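Buying a two-arm bench: your questions

What does the basic order include?
Two arms, two grippers, the table and the mounting rails. Bins and blocks for sorting trials are ordered separately. Most buyers at Zeltstead start with a plain pick-and-place job into a bin and add to it later.

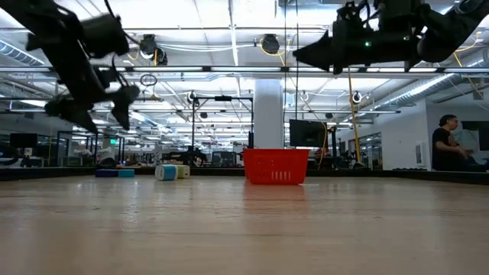 Pappas asks whether the arms can be bought one at a time to spread the cost. They can, but the second arm then carries its own delivery charge, and the rails must be ordered for both at the start.

How much should we set aside for spares?
Put cables and gripper fingers in the first year's budget. We suggest 200 pounds for cables and 100 for fingers. A replacement wrist cover is 448 pounds – leave that until you need it.

Do we need a special table?
No. A flat, rigid top is enough if the side rails can be fixed firmly. Measure the reach of both arms before you decide on the width, as they have to meet over the bins.
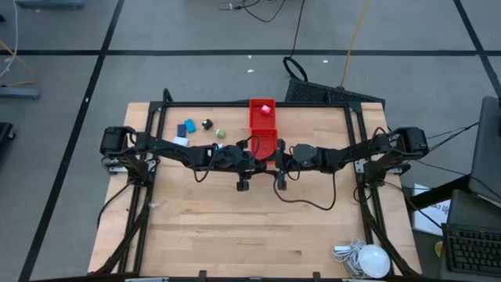 Sotiris Gavalas

Where should the screen and keyboard go?
Beside the table, out of reach of the arms. Allow for a separate stand in your floor plan, and for cable runs down both sides.

Can we see a bench before ordering?
Yes, at Tikville, by appointment. Hosto customers can book through their usual contact. Visits last 2 hours and there is no charge.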